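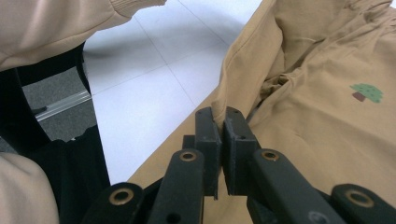

Tan sweatshirt on the white tile, one fold pinched up.

**December, 2:40 pm, folding bench**

Sweatshirts today. Towels were finished before lunch and I miss them already. A towel has four corners and no opinions.

Sheet for the Mazza method, as I understand it after reading it twice:

1. Lay garment face down, hood or collar away from you.
2. Smooth from the middle out. Flat of the hand, no tugging.
3. Sleeves in across the back, cuffs level.
4. Sides to the middle, then hem up to the shoulders.
5. Turn over, pat once. (Leonardo pats three times. It's a style thing.)

Step 2 is where I lose my afternoons. Fleece-backed stuff won't lie down. Push a ridge out on the right and it turns up near the sleeve, looking rested. Best I've managed is to pinch a small fold, lift it a bit, and let it drop before smoothing again. A big handful just makes a bigger ridge.

The tile is slick, so the whole garment drifts when I bring the second sleeve over. On the felt board it stays put, but the felt sheds and then I'm folding and lint-picking. Sticking with tile for now. It wipes down fast, and I can line hems up against the grout.

Stack test: 7 folded sweatshirts come to just over the lip of the Grimus bin. The Trollport shelf takes 20 if you lean on them, and then they come out looking leaned on. Tuva Tveit wants the shelf full by closing. Tuva may have it full or flat.

Running total for the month is 227 pieces, of which I'd call up to 200 presentable. The rest are folded in the legal sense.

To do:

- ask Leonardo where the wide folding board went (last seen under the Stukorach boxes)
- redo the two gray hoodies on top, cuffs don't match
- try sleeves first, sides second on anything with a thick waistband
- new marker, this one is dying

4:15. Tried sleeves first. Slightly better on the thick ones, worse on everything else. Board still missing. L. says he'll look in the van tomorrow.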